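Fostness paper workshop, notebook 
Gelatin sizing, second attempt with the Grekavar sheets

June 8, 2022
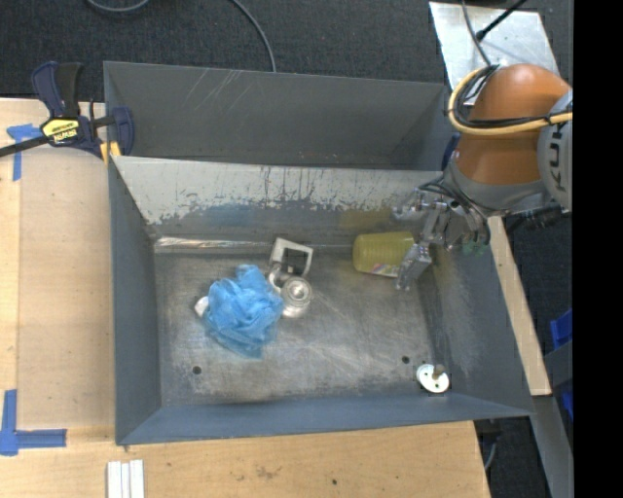
Continuing from the last entry, where I wrote that the first sizing was too weak. I have now looked at those sheets again after a long rest under the boards, and I keep my opinion. A pen line on the smooth side stays clean for the first strokes, and then in some places it opens like a small feather. On the rough side it is worse. For a book of prints nobody would complain, but the Grekavar ledgers are for writing, with a steel nib and real ink, so the size must be stronger and also more even.

What I have to work with: 21 sheets from the spring beating, hemp and linen mixed, 90 grams per square meter. They were pressed, loft dried, and left to age without any size. I kept one sheet out as a control and wrote "waterleaf" on its corner in pencil. Please do not use this sheet for tea notes. The last one was lost in this way.

Gelatin

The new bag from Wolach is a fine powder, paler than the old one and with almost no smell. I was a little suspicious of it, as the old one smelled strongly and made good paper. I let it swell in cold water first, without stirring too much, until there was no dry powder floating. Then I put the pot into a larger pot of warm water and let it melt slowly. I don't like to put it directly on the plate. It catches on the bottom, and after that the whole bath has brown threads in it which you discover only on the finished sheet.

Concentration today was 3 percent by weight, measured on the dry powder. The first attempt was weaker, but I can't say exactly by how much, and this is my own fault. I wrote down the amount of gelatin and forgot to write down how much water I added later when the bath became thick. From now on every addition goes in the book at the moment when it is done, also if hands are wet. There is a pencil on a string for this purpose.

I strained the bath through a piece of old cotton sheet. It caught some small jelly pieces, so it was worth the washing up.

Alum: I left it out for half of the sheets. I know that the old recipes put it always, and it does harden the size and keep the bath from going bad. But the client for the ledgers asked for paper that stays as little acid as possible, and I would like to see how far we can go without it. The sheets with alum have a small pencil A in the lower left corner. The others have no mark.

The dipping

I kept the bath at 37 degrees. The thermometer was hanging on the side of the tray with a clothespin, and it moves a little from warm spot to cool spot, so I stirred before I read it. When it fell I added hot water to the outer tray and not to the bath itself.

The order of work that I found best, after spoiling two corners:

Hold the sheet by two opposite corners and lower it with the middle first, so that the air goes out to the sides. If it goes in flat it traps bubbles, and each bubble becomes a round spot where ink will bleed.

Let it go under completely. Wait until it becomes evenly dark and a little transparent. These sheets take longer than cotton, I think the hemp closes the surface more.

Lift by the long edge over a smooth stick. Not with fingers. The sheet is very weak at this point, weaker than when it was wet from the vat, and it tears from its own weight.

Let it drip over the tray until the stream becomes drops.

Lay it on the pile without rubbing. A wet sheet put down crooked stays crooked. I tried to slide one into position and made a long wrinkle across it, which I expect will still be there in a hundred years.

When the pile was complete I gave it a light pressing to push out the extra size. I collected what ran out and put it back through the cotton. Too much pressure here takes the gelatin out of the sheet again, and I believe this was a part of the problem in the first attempt. I stopped when the liquid at the edge was only a thin line.

Then comes the part which I always do too late. The sheets must be separated while the size is still liquid. If the pile cools it becomes a block, and the surfaces pull fibers from each other when you open them. Today I started at once. Only the bottom pair gave me trouble, and I put them aside with the edges lifted on a knife until they let go.

Drying

I used the lines in the small loft, not the heated cupboard. In the cupboard the gelatin goes to the surface with the water and makes a hard shell with nothing under it, so the paper looks shiny and cracks on the fold. Slow drying gives a duller surface and a better sheet. The Fan mill notes say the same thing, in an old photocopy that is in the blue folder, and they add that one should close the window toward the street. I would add that one should also close the door, as a draft from the stairs dries the outer sheets before the inner ones and gives them a curl.

I hung them in pairs, over round lines, with a strip of clean felt between the line and the paper. The mark from the line is faint. It should press out.

I turned the first pairs end for end in the afternoon. It is possible that this is not necessary. I do it from habit, I learned it so.

First observations

Still too early for the pen. The sheets are cool to the back of the hand, so there is water in them. But when I shake a corner there is already the beginning of the rattle, which the first batch had only weakly.

Color moved a little to warm. Compared with the waterleaf control it is the difference between milk and cream. I don't see a difference between A and not A by this light.

One sheet has a cluster of small glossy dots close to the deckle. I think it is foam from the bath. I skimmed the foam at the beginning and then stopped skimming, so again it is a matter of attention. A strip of newsprint pulled across the surface before each sheet takes it away in a moment.

The sheet with the wrinkle I will cut into strips for the fold test. The two spoiled corners can go for ink tests, as the rest of those sheets is good.

Smell of the bath at the end of the day: weak, a bit like soup. I threw the remainder away. It can be kept overnight in the cold and melted again, but each melting makes the gelatin weaker, and for a test I prefer to start with fresh. For ordinary work I would keep it.

To do

Leave the sheets hanging until they are fully dry, do not take them down early to make space.
Press between boards with light weight, change the boards at least once.
Ink test, steel nib and also a brush. Same ink as last time, the bottle with the torn label.
Drop test: one drop of water from the same height on A, unmarked, first attempt and waterleaf. Write the time until the drop is gone.
Fold test with the strips.
Ask Wolach for the bloom strength of this powder. It is not on the bag and I could not find it on the delivery paper. If it is higher than the old one, then the comparison of the two attempts isn't quite fair and I must say so in the report.
Wash the felts in warm water, never in cold. Cold water sets the gelatin and they become stiff like bark.

A question for whoever reads this before me: the ledgers should be ready for sewing in September, and the binder will want the paper well rested. I would like to give it the whole summer. Can we agree that no more of the unsized stock is used for other orders until the pen test is done? If this batch is good, I would size the remaining stock by the same recipe, only with better skimming. If the unmarked sheets write as well as the A sheets, I would leave the alum out completely and tell the client so.

Added later: went up to the loft once more before locking. Outer pairs are curling a little toward the door side. Closed the door, moved these pairs to the middle of the line. The bottom pair from the pile, which I was worried about, hangs flat and shows only a small rough place near one edge.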